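Espresso too weak in a big glass – how do you stop it?

wandgate_70
3/28/22
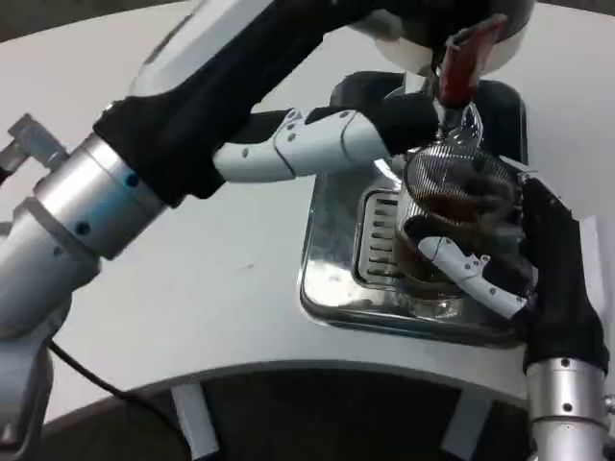 I bought my machine in February and I still fight with the amount of coffee. My wish is a small and strong drink, but I let it run too long every time. I know the color should tell me when to stop, but with a glass cup under the spout, partly filled like this one, dark reddish-brown coffee looks strong to me even when the taste is thin. The cup is also bigger than I need. Should I buy a scale, or is it enough to change the grind?

Ciletti
Scale first. I put in 18 grams and stop at about 55 in the cup, for two people. Before that I was only guessing.

gameck
I don't agree with Ciletti. 55 is very long for me, this is already the weak coffee he complains of. Grind finer and don't touch the rest for 2 days.

Ciletti
It is for two people, I wrote it.

gameck
Still long.

Freya Ashworth
You both can be right. A finer grind makes it slower, and the scale shows you where to stop – I use both. Please also try a smaller glass. In a wide one it always looks like nothing came out, so you wait more.

wandgate_70
Thank you all. I went 2 steps finer this morning and it is better, a little bitter now. I will look for a scale on the weekend.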